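Grade the Log, Then the Video

Student robotics courses still grade the final video. I think they should grade the log file first. In our club at Rerkwood, the spring project is a vise-loading task, built in simulation before any team gets time on the real arm. Shivam Semwal's team submitted 1,786 runs. Their video showed one of them.

The log showed 1,543 runs completed. Of the failures, 40 ended with the gripper touching the right jaw on the way down. That number says more about their approach path than the video does, and it gave the team a specific thing to fix: the height at which the arm stops before its last move.
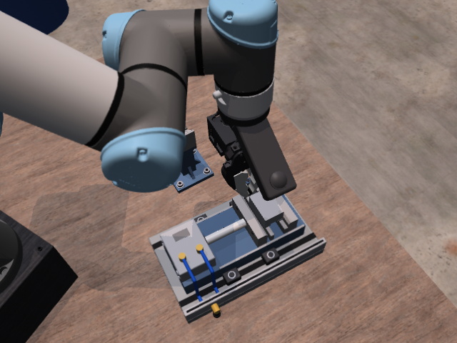 The simulated arm over the vise fixture, with the fingertip a short distance above the right jaw.

Efthymia Galanis, who coaches the Plerden team, objects that logs reward students who write good scripts and punish those who think mechanically. She has a point. A team can run up a large count on an easy starting pose and learn very little. My answer is to fix the starting poses. We now issue 14 of them, and every team reports results for each pose separately.

The video can stay as an appendix. It is useful for spotting a bad joint path. It should not carry half the grade, as it does under the current rules, and I have asked for the split to be changed before the August round.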